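Okay, long one tonight, because three people have asked me the same thing since Friday. How do you get a cat to take a pill. I have been doing this every single day since July with a fourteen-pound tabby named Folska, and I have opinions.

Background: thyroid. She needs a small tablet morning and evening, and the vet made it look so easy in the exam room that I drove home feeling smug. The smugness lasted until dinnertime.

A few pictures and then I'll get into it.

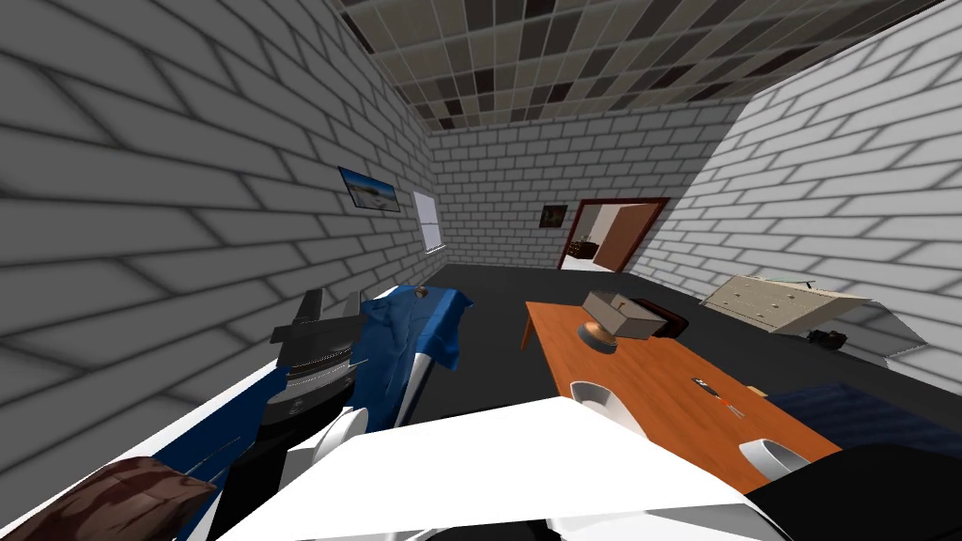
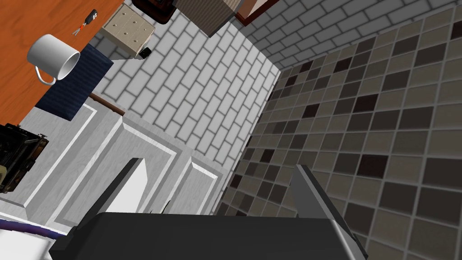
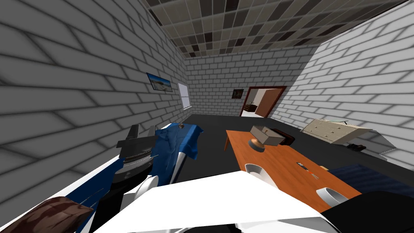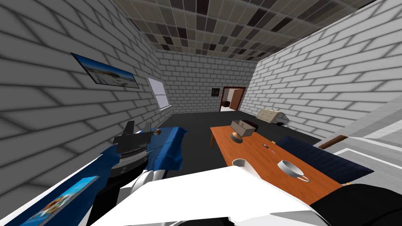
Muchen Su: does crushing it into wet food count, or do I have to do the whole hand-in-mouth thing?

Good question and I'm glad it came up first, because I did exactly that for the first week. Ask your vet before you crush anything! Some tablets have a coating that's there for a reason, and some you really don't want to be breathing in or getting on your hands. Ours is one of the don't-crush ones. I found this out by reading the label on day six, like an adult.

Also, if you mix it into a full bowl and she eats half the bowl, you now have no idea how much medicine is in the cat. And Folska always eats half the bowl. She eats half, walks away, and comes back at 3 in the morning to yell at the other half.

So, treats. The soft ones with a pocket in them are great, and they worked for us for a good long while. The trick (thank you to the tech at our clinic) is to give one plain, then the loaded one, then have another plain one already sitting in front of her nose. She's in such a hurry to get to the last one that she doesn't chew the middle one much.

Wash or wipe your fingers between putting the pill in and handing out the treats. I was getting pill dust on the plain ones and she went off all of them at once. A whole bag of salmon flavor, 78 left in there according to my math, and she wouldn't look at it. My sister's cat got those.

When the treats stop working, you're on to doing it by hand. I put it off for ages and it was way less awful than I expected. I sit on the floor with her backed up between my knees, facing away from me, so there's nowhere to reverse to. One hand over the top of the head, thumb and finger at the corners of the mouth. Tip the nose up a little and the bottom jaw sort of loosens by itself. Other hand opens it and drops the pill as far back on the tongue as you can get it.

Then close the mouth, let the head come back to normal, and rub the throat. If she licks her nose, she has most likely swallowed. Most likely! Folska has licked her nose, purred, strolled into the hallway and spat it out behind the door. Check the floor for a few minutes afterward.

Something I wish I'd known in July: follow a dry pill with a bit of water or a lick of wet food. Pills can get stuck on the way down in cats and irritate everything. My vet was pretty firm about it. I do a little water from a syringe into the side of the cheek, slowly, or a smear of the gravy stuff if she's in a mood.

Emil Riedl asked if the towel burrito is cruel. I don't think so, if you're quick and it isn't squeezing her. Some cats settle down once they're wrapped. Mine turns into an eel. Rosenthal, who is my other cat and has never needed so much as an aspirin (do NOT give cats aspirin, figure of speech), lies there in the towel like he's at a spa.

The pill gun is worth a try if you're nervous about fingers. It's a plastic stick with a soft tip and a plunger. Practice on a pillow first, because the first time I used mine I shot the tablet clean over the cat and under the stove.

And if it's a daily fight, call the clinic and ask what else the medicine comes in. Ours could be had as a flavored liquid, and for some cats there's even a gel that goes on the inside of the ear. I felt like I'd be admitting defeat by asking. The receptionist said she gets that call all day long.

What we do now: about 20 minutes before breakfast, when she's hungry but hasn't started screaming. Same corner of the rug, pill, water, then the good treat that she gets at no other time. Total elapsed time is less than it took you to read this post.

If you miss one, don't double up to make up for it unless your vet tells you to. Call them. I keep a sticky note on the cupboard with two boxes per day, ever since the evening my husband and I both thought the other one had done it.

She's gained a bit of weight back and her coat looks nicer. She's also asleep on my foot right now, so I guess we're still friends. Send me your pill stories, I'm up for another hour.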